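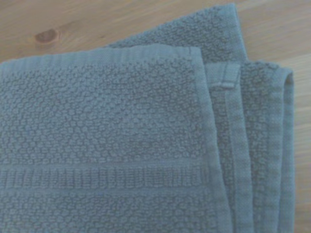 4. Folding and stacking your bath towels

By now your towels have been through their first wash (Section 3), and you are ready to fold them for the shelf. Please don't skip ahead if you haven't washed them yet. New terry carries a finish from the mill that keeps it from drinking up water the way it should, and a towel folded away with that finish still on it will only disappoint you later.

The steps in this section are written for the Lument bath towel, the one with the raised, pebbly weave and the ribbed bands. They work for the Firnard bath sheet too, although you will want a longer table, or a patient helper at the other end.

Before you begin

Find a flat, clean surface that is wider than the towel. A wooden table or the top of a dresser does very nicely, and so does a made bed, though a soft mattress makes it harder to get a crisp edge. Run your hand over the surface first. Bare wood sometimes has a rough spot or a lifted splinter, and the little loops in the terry will find it before you do.

Caution: The towel must be dry all the way through, including the hems. The hems and bands are woven tighter than the rest and hold on to dampness longer. Pinch them between your fingers, and if they feel cool, give the towel another hour on the rack.

Folding, step by step

1. Hold the towel by two corners of a short end and give it two or three good shakes. This lifts the loops back up after drying, and you will feel the towel get noticeably fluffier in your hands.

2. Lay it out flat with the care label facing up, so that the label ends up on the inside. Smooth it from the middle out toward the sides with open palms. Don't press down hard or you will flatten all that fluff you just shook in.

3. Check that the two ribbed hems, one at each short end, lie straight. If one has pulled into a wave, hold it at both corners and tug gently sideways until it settles.

4. Bring one long side over to meet the other, and line up the corners before you worry about anything in the middle. The middle will sort itself out.

5. Now bring one short end over to the other. The decorative bands should land one on top of the other, or close to it. A finger's width off is perfectly fine - towels shrink a little unevenly, and yours will have its own ideas.

6. Fold once more in the same direction for a deep shelf, or in thirds for a narrow one. Keep the ribbed band on the outside if you like to see it.

7. Turn the towel so that the rounded fold faces the front of the shelf and the loose edges go to the back. If the layers have crept apart and fanned out along one side, slip a hand under the top layer and nudge it back over. You don't need to start again.

Note: Hina Afridi, who wrote the first edition of this guide, liked to fold in thirds lengthwise at step 4 and then in half. It makes a slimmer bundle that suits a basket very well. Either way is good for the towel, so please yourself.

Stacking

8. Put the heaviest towels at the bottom and keep the stack low enough that you can lift one out without the rest sliding after it. Terry grips terry, and a tall stack of it leans.

9. Place freshly washed towels at the bottom and take from the top. This way every towel in the house gets its turn, and you won't wear out two favorites while the others sit there looking new.

Caution: Never iron across the pebbled part of the weave. If a ribbed hem is badly creased, you may press the hem alone, on a low setting, through a thin cotton cloth.

If something doesn't look right

The folded towel is lopsided. The corners were probably out of line at step 4. Open it back to that point and match them up again.

A loop has pulled out. Snip it level with small, sharp scissors. Don't pull on it. The weave is held from underneath and a trimmed loop will not run.

The towel feels stiff. Most often this is leftover detergent. Wash it again with half the usual amount and no fabric softener, then go back to step 1.

Section 5 covers hand towels and washcloths, which are folded in much the same way but are a good deal quicker.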